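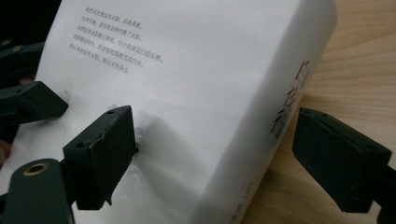 Ashley Goodall
Tradutora freelancer e autora deste blog

Em junho cancelei a assinatura da Skollema, a aplicação que me prometia ler 2 livros por semana em resumos de quinze minutos. Já devia ter desconfiado quando a página inicial dizia que o leitor "absorve" as ideias. Eu não absorvo nada, eu leio, esqueço metade e volto atrás para procurar um nome.

Paguei 238 reais pelo plano anual. Nesse tempo "li" tratados de economia, biografias e até romances, e é aqui que a coisa fica esquisita. Um romance resumido em seis pontos principais. Que pontos principais tem um romance? O resumo de um livro que eu conhecia de trás para a frente vinha com uma caixa chamada "O que aplicar hoje". Fechei o telefone e fui lavar a louça.

Dizem-me que sou antiquada e que o importante é o conteúdo. Pode ser. Mas quem diz isso costuma recomendar-me logo a seguir um livro que não leu. Fiz o teste com um colega dos tempos da Mottram, que me elogiou muito um ensaio sobre o sono. Perguntei-lhe em que capítulo o autor mudava de opinião. Mudava? Mudava, e de maneira bastante escandalosa, ali depois do meio.

Também não engulo o discurso contrário, o do cheiro do papel, da chávena de chá e da manta. Livro grosso pesa, cansa o pulso e cai na cara de quem lê deitado. O último que terminei tinha 497 páginas e quase 100 delas podiam ter desaparecido sem prejuízo para ninguém. Li-as na mesma, a resmungar, e foi numa dessas páginas sobrantes que apareceu a frase que acabei por copiar para o caderno.

Agora a Pekosen anunciou um concorrente que ajusta o resumo "ao humor do utilizador". Mandaram-me um convite para experimentar de graça. Não sei como pretendem saber o meu humor, e desconfio que não vou gostar da resposta. Pedi que me retirassem da lista e recebi um inquérito de satisfação com 2 páginas.

Se alguém usa estas coisas e gosta, escreva nos comentários, a sério. Só peço que me conte um livro inteiro, com as partes chatas incluídas.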